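Workshop notebook, Kulon play set, soft and hard pieces
2023-12-13

Blue bottle, twisted rope and the beige cloth, all out together before any more claims get written on the card. 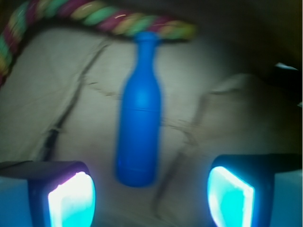
Steinbach's answer on the phone this morning was that the rope has already passed, the colors are fast, and could we please stop opening the subject again. I wrote that down as close to word for word as I could. I also wrote down that I asked for the sheet with the result on it and was told it would come over later. No sheet as of 4 pm.

So, for the file: as far as this notebook is concerned the rope hasn't passed anything yet.

What we're trying to settle is whether the bottle, the rope and the cloth can go in one drawstring bag and be sold as one thing. The draft card says "made to be stored together." I'd like to know who tested that. My guess is that somebody liked how the three looked side by side and the sentence followed.

Rope first. The red and pink strands worry me, the green and yellow ones much less. Strong reds next to a light cloth is asking for it. Cut a short length from the spare coil (not the one on the table), soaked it in plain tap water and laid it on a scrap of the beige under a 400 g weight. Left it through lunch. There is a faint pink line on the scrap. Held it up at the window, then under the bench lamp, and it's there both times, though under the lamp you have to want to see it. One colleague said no mark, one said mark. I say mark. Scrap is pinned to the opposite page, judge for yourselves, and please don't do it with the lamp turned yellow.

Did the same with a dry piece and got nothing I could find. Fine, but a bag that gets carried to a park isn't a dry bag.

Dry rubbing: Milel say their machine has done 3000 rubs on this rope with no change. Rubbed against what? If it was rubbed against white cotton I'd like the cotton. If it was rubbed against more of the same rope the number means very little to us. Have asked. Also asked whether it was this dye lot. They changed lots in May and the first coil we had from them was noticeably duller in the red, so I don't accept old results for the new coil without somebody saying in writing that they carry over.

Ends of the rope. The whipping held when I pulled on it by hand. It didn't hold so well when I picked at it with a fingernail for a few minutes, and picking at it is what a bored child will do. One strand of the green came up about a finger's width. Not a failure by our own rules, but our own rules were written for a thinner rope.

Bottle. I have less against the bottle. It's a simple shape, it stands up, the blue is even and there's nothing on it to peel. The seam around the body is where I'd look for trouble, so that's where I looked. Ran a strip of nylon stocking round it three times on the loose sample and it didn't catch. Ran it round a second sample and it caught once, at a tiny nib I could take off with a thumbnail. That tells me trimming depends on who is trimming. Alline's quote includes hand finishing at the seam, and I'd like to see that line spelled out before anyone counts on it.

Drop test on the bottle: 200 drops from bench height onto the concrete, turned a little each time so it didn't always land on the same place. Took most of the afternoon and was as dull as it sounds. Scuffs at the base, one shallow dent in the shoulder that came back out by itself, seam still closed. I squeezed it hard along the seam afterward and heard no air. I'd call that decent. I wouldn't call it "unbreakable," which is in the second paragraph of the card and should come out.

The small cap at the top is the part I trust least. I twisted it, pulled it, and hooked the rope over it and leaned back. It stayed. Then I did it again after the bottle had spent an hour in the fridge and it stayed again. I still want the proper pull test with the gauge, and the gauge is out on loan until next week. Until then the cap is marked "not shown to be loose," and I'd ask people not to shorten that to "safe."

Cloth. The plan is for the cloth to be the play mat and also the bag, which sounded clever in the meeting. On the bench it wrinkles as soon as you look at it. Smoothed it flat with both hands, put the bottle on it, knocked the bottle over, and there were folds again. A bottle standing on a fold leans, and a leaning bottle falls before anything has hit it. If the game is to knock them down with the rope, that matters. I tried it with the cloth pulled tight and clipped to the bench and the bottle stood every time. I then tried it with the cloth just thrown down the way anybody at home would do it, and it went over on its own often enough that I stopped calling it bad luck.

Somebody suggested a heavier weave. The heavier weave makes a worse bag, the drawstring barely closes it. We can have a mat or a bag from this cloth, and I haven't yet been shown that we can have both.

Costs, copied from the wall: job 748 is booked as "packing check, half a day." It has already eaten more than that. Please book the rest of the rope work somewhere else.

To do:
Wet test again, overnight, fresh scrap, two lengths of rope side by side.
Chase Steinbach for the sheet. Chase Milel for the rubbing cloth and the lot.
Pull test on the cap when the gauge is back.
Ask Alline what "hand finished" covers.
Strike "unbreakable" and "made to be stored together" from the card draft, both in pencil for now.
Wash the cloth once and see what size it is afterward.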